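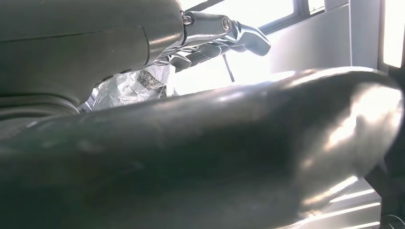 Wrist camera comparison, entry 4

11 Mar 2022
Entered by: Kazue Ebihara
Cell: Urkudell bench, window side

Purpose

To compare the two candidate wrist cameras (Ollier and Song) on the linkage gripper before the mounting position is fixed for the Inesus trials. Entry 3 covered the same cameras with the blinds closed. Today's work was done in daylight.

Setup

Gripper with metal finger links, unchanged from entry 3. Camera bracket in the inboard position. Controller firmware was not updated. Exposure was left on automatic for the first block and then fixed by hand. The picture at the head of this entry is from the automatic block.

Observations

Glare. With the window behind the gripper, the background goes to white and no detail outside the glass is retained. The round pivot bolt and the rims of the finger links carry strong highlights. The lower faces of the arm housing are in shade. The fingertips can still be made out by eye, but the edge finder rejected 95 of the 232 images in this block.

Occlusion. The nearest arm segment fills most of the lower half of the view and is slightly out of focus. This is more than the bracket drawing led us to expect. The drawing should be checked against the mounted part.

Plastic wrapping. Crumpled translucent wrapping lies between the housing and the near segment. Its folds produce small bright points which the edge finder may confuse with finger rims. Images containing it are to be tagged separately in the log.

Fixed exposure. Rejections fell with both cameras. Song gave the steadier result near the pivot. Ollier kept more detail in the shaded housing. The difference is small and I do not wish to rank them on one morning of data.

Storage. The run is filed under log number 2765, both blocks together.

Open items

1. Repeat with the bracket moved outboard by 30 mm.
2. Request the lens hood that was quoted in December.
3. Confirm whether the edge finder threshold was carried over from entry 3 or reset at startup. The log does not say.
4. Clean the housing shells before the next run. There are scuffs and smudges on the near segment.

Fixed exposure values are on the bench sheet and have not been copied here.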